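What the Slats Are Doing

A bed base gets little attention in most furniture showrooms. The mattress is on top of it, the headboard is in front of it, and the price ticket usually covers all three. Yet the base decides how the load is spread, and a poor one can spoil a good mattress within a couple of years.

The Flurkach workshop of Wilska makes slatted bases and very little else. Idalina Simões runs the test room there. Her standard rig drops a weighted plate onto the centre of a double base 1,529 times, then moves it towards the edge and starts again. Between runs she measures the sag of each slat with a dial gauge.

Gap width matters most. Wilska keeps it at 52 millimetres for foam, which will push down into anything much wider. Pocket springs tolerate more. Slats on the firm's doubles are 8 millimetres thick and slightly bowed, with the curve facing upwards, and they sit in rubber holders that let the ends turn under load. Flat slats are cheaper and are screwed straight to the rail. They last well enough but give almost no movement.

The centre rail is the other weak point. Any base wider than a small double needs one, with a leg that reaches the floor. Simões sees many returned beds where that leg was left off during assembly, or was set too short after the bed was moved onto carpet. An adjustable foot costs little. The side rails then carry only the load meant for them, and the corner bolts stay tight for longer.

Storage beds are harder to get right. A lifting base has to be stiff enough to rise in one piece, so the slats are often fixed. Gas struts are rated by force, and a pair chosen for a light foam mattress will not hold up a heavy sprung one. Buyers who change the mattress should check the rating printed on the strut.

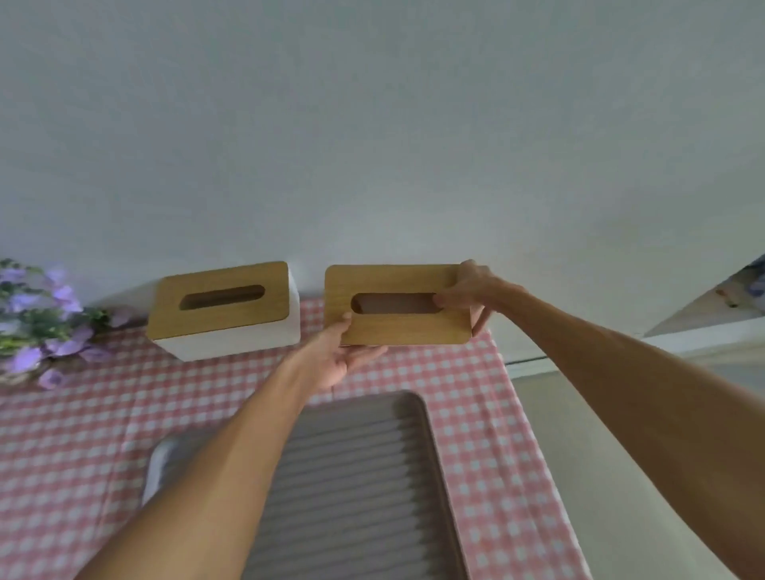
Temitope Mohammed would go further and have shops print the gap width and the strut rating on the ticket, next to the bed size. At the Stistville showroom the figures are kept in a folder behind the till, and customers have to ask for it.

Wilska plans to stamp both numbers on the inside of the side rail from November. Replacement holders are sold in bags of 200, though single ones can be ordered from the workshop.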